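# Floor Care and Repairs: Questions from Tenants

Updated in October for all Kerncombe units in Ronville.

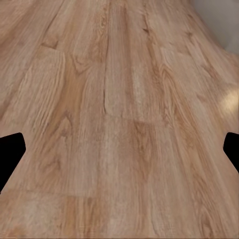

*Light tan plank floor with a pale gray wall at the far edge.*

### What kind of floor do I have?

It depends on the building. The floor type is listed on the second page of your move-in sheet, next to the paint colors. If you've lost the sheet, ask the office for a copy before you buy any cleaner.

### What can I clean it with?

Sweep or vacuum first, with the brush roller turned off. Then use a damp mop and a small amount of floor cleaner that says on the label it is made for your floor type. Wring the mop out well. Water that sits in the seams can make the edges of the boards swell.

Do not use steam mops, wax, bleach, oil soap or scouring powder on any plank floor. Damage from these is charged to the tenant.

### Can I put down rugs?

Yes. Use a felt pad underneath. Some rubber-backed mats leave yellow marks that don't come out, and we get several of these at move-out every year. Bath mats in the bathroom are fine, as the floors there are tile.

### Do I need pads under furniture?

Yes, under anything with legs. The office keeps felt pads at the front desk and they're free. Rolling desk chairs need a hard plastic mat.

### I spilled something. How long do I have?

Wipe it up right away. If a large amount of water gets on the floor (a leaking washer, an overflowing sink), dry what you can and call the maintenance line within 15 minutes, day or night. Do not wait to see if it dries out by itself.

### One of my boards is lifting or has a gap. Is that normal?

Small gaps can open in winter when the heat is on and close again in summer. Report a gap if you can fit a coin in it. Report a lifted board in all cases, and keep furniture off it until we've looked.

### Can I fix a scratch myself?

Light scratches can be left alone. Please don't use markers or filler sticks. The color rarely matches, and we then have to replace the board.

### How long does a repair take?

A single board is usually done in one visit. Olga Pacheco schedules all floor work and will give you a morning or afternoon slot. You will need to clear the area, including closets if the work reaches them. For anything larger than one room, we bring in Eide, and the wait is longer.

### Will I be charged?

Normal wear is not charged. Burns, deep gouges, pet stains and water damage that wasn't reported are. The most we charge for a single room is $700, and you'll get an itemized bill.

### Can I install my own flooring over it?

No. This includes peel-and-stick tiles.

### Who do I contact?

For repairs, use the request form or leave a note for Olga at the front desk. For questions about a charge, ask for Nana Baidoo in the office. The office closes at 5 p.m.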